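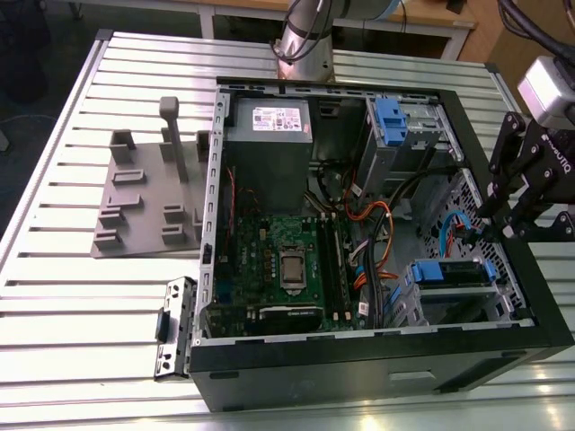
A reader from Tostdale asked me whether a computer thinks with its screen. Good question, but nope! The screen only shows you stuff. The thinking goes on inside the big box, on chips joined to a green board called the motherboard (I love that name). Next to the main chip are long skinny strips, and those are the memory, where the computer keeps whatever it's busy with right now. The gray metal block in the corner shares out the electricity. My first computer had 2 memory strips and I thought I was so fancy!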